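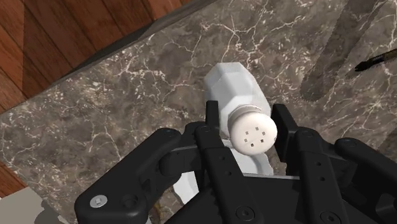 Minutes: Travel Programme Meeting

Meetings > Programme > Minutes

Wed 29 March
Minutes taken by Siiri Manninen

Present: Rosimeire Mendonça (chair), Siiri Manninen, Jeferson Meireles, Chaltu Lemma
Apologies: Salamatu Kwofie

1. Minutes of the previous meeting

Agreed as a correct record, with one change. Under item 4, the Gendari ferry sails from the north quay. The south quay is used for freight only.

2. November trip: route

JM presented two routes. Route A goes out by night train to Olivares, with three nights there, then by ferry to Gendari. Route B flies to Gendari and returns overland. Route A adds a day but avoids the early airport transfer that drew complaints last year. RM asked whether the ferry runs daily in November. JM confirmed that the winter timetable drops the Tuesday sailing and that the others are unchanged.

Route A was agreed by three to one. CL asked that her preference for Route B be recorded — her concern is the connection at Olivares, where the train arrives 34 minutes before the bus to the harbour leaves. JM to find out whether the bus company will hold the service for a group booking.

3. Numbers and deposits

There are 31 names on the list. The guesthouse at Olivares can take all of them if five people accept the annexe, across the courtyard and up an outside stair. SM to write to everyone on the list asking who is willing. Anyone who has trouble with steps will be placed in the main building.

The deposit was set at 200 per person, payable on booking and refundable until the guesthouse asks for final numbers. The balance will be collected in two parts. RM noted that last year's single payment date caused a number of late transfers.

4. Coach hire

Quotations were received from Ulemum and Gronent for the two day excursions. Ulemum is cheaper but charges separately for driver's meals and parking. Gronent includes both and allows changes to the pick-up point up to the evening before. The difference once extras are added is small. Gronent preferred, subject to written confirmation that the luggage hold will take walking poles and two folding wheelchairs.

5. Walking day

CL has rewritten the notes for the coastal walk. The path above the lighthouse was closed by a landslip and the signed diversion follows the road for part of its length. She proposed starting from the upper village instead and walking down to the harbour. Agreed. A shorter option for those who do not want the descent will be kept in the programme, with the coach waiting at the chapel.

6. Travel documents and insurance

SM reported that several members' passports will need renewing before departure. A reminder will go out with the booking form. Members are to arrange their own insurance and give the policy number and emergency telephone line to SM — a copy of the full policy is not needed.

7. Any other business

SK had asked by email whether the slide evening could be moved to the smaller room. Left until she is present.

Actions
JM: bus connection at Olivares; group fare on the ferry
SM: annexe letter; passport reminder; booking form
CL: final walk notes and map
RM: reply to both coach firms

Next meeting: date to be circulated by SM.

Contact the secretary | © Travel Programme Group | Back to top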